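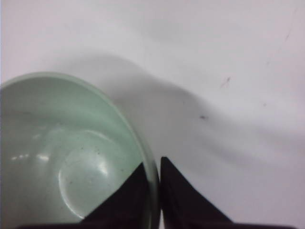 The green bowl, showing the specks on the bottom

Tiny dark specks in the bottom of a glazed bowl – crumbs, dust or in the glaze?

Natália Machala
Posted in Kitchen & Tableware, 1,198 views

Hi all, quick one as I'm meant to be wrapping these up tonight. Bought a set of pale green bowls second hand, sort of minty, very shiny inside. Seller said ceramic, make is Wanorska according to her but there's no stamp on mine so who knows.

One of them has a little group of dark specks in the bottom, see photo. All together in one patch near the edge of the flat bit, just above where the light is bouncing off. I took them for crumbs. Gave it a wipe with kitchen roll, dry, and I think some are still there?? Hard to tell, the glaze is so shiny that every time I tilt it there's a new reflection in the way.

What I want to know:

Are they likely to be dirt, or something in the glaze itself, and how do I tell without scratching it. And if they're in the glaze is it still OK to eat out of. It's for my sister, she's moving into her first flat in August and she'll have porridge in it every morning, so it does matter.

Also there's a ring round the base on the inside, where the curve meets the flat part. Is that normal or wear? The others have it as well.

Paid 27 quid for the lot so not the end of the world. Don't want to give her a manky bowl though. Haven't used anything stronger than washing up liquid on any of them, didn't want to dull the shine.

Thanks in advance, sorry for the rambly post

Stuart Holroyd
Bung it in the dishwasher. If they come off they were crumbs. Had a load of Kershaw bowls for years, same thing, always toast.

Poppy Treloar
Please don't start with the dishwasher if you don't know the make! Some older glazes go cloudy and you can't get the shine back. Wash by hand first, then look.

What I do (I sell a bit of second hand china, markets mostly, so I stare at a lot of bowls):

Warm water, squirt of washing up liquid, leave it to soak for ten minutes or so. Soft cloth, not the green scourer. Rinse, dry it properly with a tea towel. Then take it over to a window. Daylight from the side, not a lamp overhead, because an overhead light on a shiny bowl puts a white blob right where you want to look. I can see one in yours near the middle of the base, and there's a streaky bit of glare on the side wall too.

Now shut your eyes and run a fingertip over the spot. Sounds daft but you feel more that way.

Gritty and it moves – dirt, you've not finished washing.

Bumpy and it doesn't move – either something dried on hard, or a bit of kiln grit that got stuck when it was fired. Try a paste of bicarb and water, rub gently with your finger, leave for a bit, rinse. Try it on the underneath first if you're worried about the shine. Dried on food will usually soften. Kiln grit won't shift whatever you do, so don't go at it with a knife.

Perfectly smooth – under the glaze or in it. Usually iron specks from the clay. Very common, some potters put them in on purpose. You'd expect a few dotted about elsewhere though, so check the outside and the foot as well. A single little cluster in the bottom and nowhere else makes me lean towards crumbs or dust, which is what it looks like to me on the photo, but I wouldn't swear to it from a photo.

Tiny dips you can catch a nail in – pinholes. That's the one I'd be fussier about. They hold food and go dark, which would fit with a wipe not getting it out. Soak again, soft toothbrush, see if they go pale. If they do it was muck in the holes. I'd keep a bowl like that for keys or fruit and not for porridge.

On the ring, I can see a pale line round the base on yours. If it's smooth and all of them have it, it's most likely just how the bowl is shaped, the wall comes down and meets the flat bit and the light picks it out. Wear from stacking feels rough or looks scratchy and is hardly ever a neat circle. Run your nail across, you'll know straight away.

As for safe to eat from, iron specks under a sound glaze aren't something I'd worry about. But nobody on here can tell you what's in an unmarked glaze. If it's properly old or you've really no idea where it came from, you can get lead test swabs, follow the leaflet. I'd test one if it's going to be an every day bowl. They're not perfect, a clear result isn't a guarantee.

Edit: forgot to say, are you sure about ceramic? The rim looks a bit see through on the right hand side, nearly glassy. Might only be the shine. Thick glaze does that. Hold it up to the window with your hand behind it, if you can see the shadow of your fingers through the wall it could be porcelain, or some kind of glass. Doesn't change how you wash it but worth knowing if you're going to put it in the microwave.

Natália Machala
Thank you Poppy!! This is brilliant. Soaking now. Will do the window thing in the morning as it's gone nine here and I've only got the kitchen light. Will check the rim too, hadn't noticed that.

Stuart sorry, dishwasher's broken anyway haha

Graham Ellwood
Agree with most of that. Would only add, don't use anything with bleach in if there are pinholes, it can get down into the clay and you'll be tasting it for weeks. Denture tablets are good for a soak, 2 in warm water overnight, rinse very well after. Does tea stains a treat too.

Also when you wrap them put a sheet of paper between each one. Packing dust gets in between and then you're back wondering what the specks are.

Natália Machala
Update, morning. Most of them came off in the soak. Three left and they feel smooth, can't catch a nail on them. Found a couple more on the outside near the foot, same sort of colour, so I'm going with iron specks. Ring is smooth all the way round. Couldn't see my fingers through it. Have ordered the swabs just in case, she's not having porridge till they've come.

42 people found this page helpful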